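Cardboard Boxes: How Do They Work??

Kids' Corner, Mendutstead Library
May 10, 2021

Boxes. They're everywhere. Cereal, shoes, toothpaste, crayons, that birthday thing from your aunt. But what IS cardboard, and why do we fold it?

OK, quick start. Cardboard is paper. Thick, stiff paper. And paper is mostly made of tiny threads called fibers that come from wood. Mash wood up with lots of water and you get pulp, a sort of gray-brown porridge (don't eat it). Spread the pulp flat, squeeze it, dry it. Paper! Make it thicker, or glue layers together, and you've got card.

Two main kinds to know.

Paperboard. One flat sheet, bends easy. Cereal boxes, tissue boxes.

Corrugated. Say it: COR-uh-gay-ted. Three sheets, and the middle one is wavy. Look at the torn edge of a moving box and you'll see the waves. They work like a row of little arches, so the box can hold heavy stuff.

Now the folding part. A box starts life flat! A machine cuts out a funny shape with flaps sticking out all over. Then it presses lines in the card. Those lines are called creases or scores, and they tell the card where to bend. Try it: fold a plain bit of card with no line. Wobbly, right? Now press a line first with a ruler and an empty pen. Much straighter.

Long skinny boxes usually have flaps at the two ends. Little side flaps go in first, then the big one folds over the top. When flaps overlap you get layers, and layers are stronger then one sheet by itself.

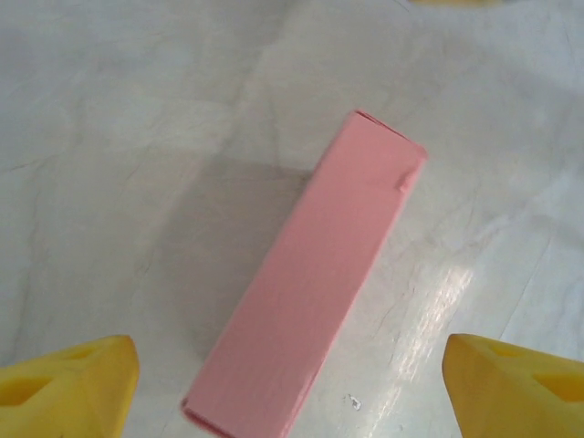

Why do the corners and edges of a box get worn out first?

Edges stick out, so they bump into things before the flat parts do. Folding also bends the fibers, and bent fibers get weak. Open and close a flap lots of times and the edge goes soft and fuzzy.

What about dents? Card remembers. Push it in and the fibers squash, and even if you pop it back out you'll mostly still see a line. Thats why people who pack things put the heavy boxes on the bottom.

Colors next. Plain cardboard is brown as the wood fibers are brownish. For pink or blue or anything else, you can dye the pulp, print on top, or glue colored paper over the outside. Want to know which? Look at a torn spot on an old box. Same color all the way through means dyed pulp.

Try this! The Farkava Bridge
You need: an old cereal box, scissors, tape, 2 stacks of books, some coins.

Cut a strip of card 11 inches long and 7 inches wide (ask a grown-up about the scissors).
Lay it flat across the gap between the books. Put coins on. Sags, doesn't it.
Now fold the strip the long way into a square tube and tape it shut.
Same gap, same coins. Keep adding.

The tube should hold lots more. Same card, diffrent shape.

Done with your box? Flatten it, keep it dry, recycle it. Greasy pizza ones may need to go in the trash, ask at home. Clean ones get mashed back into pulp and made into new paper and card.

Next time: tape. Why is it sticky on one side only?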